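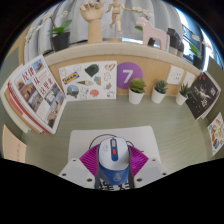 2 min read

Patrol car walk-around, August
Unit 305, Drorkemholm Police. Checked by Bouchra Radwan

Emergency lights, front and rear: OK. The new rear bar is so bright, love it!
Siren, all tones: OK
Radio, both channels: OK, dispatch heard me clearly even down by the Bennani underpass
Tires: OK, front left a little worn. Look again in 2,000 miles
Flares: 16 in the trunk, all in date
First aid kit: REPLACE gloves, only one pair left
Fire extinguisher: OK, gauge in the green
Spare traffic vest: missing, asked for a new one
Dash computer: OK, and the Zutico mount finally holds still on rough roads (great work, garage crew!)

Cleared for night shift. Next up is unit 833.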